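Norbert Koubek has run the staff giving scheme at Istex for 4 years. Last April, 181 employees gave a day to the Kakakhel day centre. "Most had never been inside," he says.
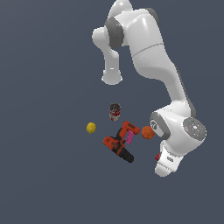
They painted two rooms and stayed for lunch. "People asked when they could come back, so we booked a second date."

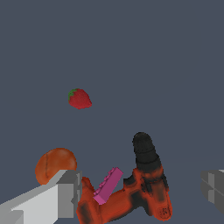 Issue 262

Catik, the firm's supplier, paid for the minibus. Koubek wants Stutness to join next year. "They've said yes in principle."

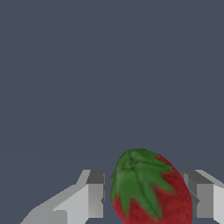 He still drives the bus himself.

Sign up to our newsletter. You can unsubscribe at any time.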